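Bench Notes: Cables That Stay Put

The holes in a breadboard are for bolting things down. Most people in the Wadville shared workshop treat them as a place to lose small screws. A cable left lying across the top will be snagged by a sleeve sooner or later, and it will take something expensive with it.

So bolt down some brackets. Aluminum angle is fine, one leg flat on the board with a bolt through it and the other leg standing up to give the cable something to lean on. Kelly Tunstall cuts hers from offcuts and files the corners, having once bled on a power supply.

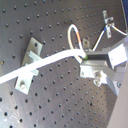

Bench Notes, Issue 20, page 8

A thick white cable like this one wants a straight run into its block, with a bracket along the way. Whatever it ends in should be bolted down too. Tug gently on the cable before you switch anything on. If the block moves, you have built a leash.

Tighten bolts by hand first, then a quarter turn with the key. Adom Aryee prefers a half turn and owns a fine collection of stripped threads.

Thin cable is more forgiving and will take a soft curve between brackets. Leave it some slack. A cable pulled as tight as a clothesline looks very smart until you need to move one end over by a hole, at which point you get to redo the lot.

Mark your runs as well. Colored bands cost next to nothing, and they beat following a white cable with your finger while muttering.

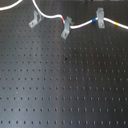
Page last changed: 10th April

Red, blue and yellow will do for most benches. Put each band where you can see it without lifting anything, and write down what the colors mean. Etornam Zakaria kept the key in his head, then went away for all of July.

Wipe the board before you start. Dust goes straight down the holes, and a vacuum with a brush end gets most of it back, along with any washers you were fond of.

Spare brackets go in the tin marked Graleo. The tin marked Ofori is cookies.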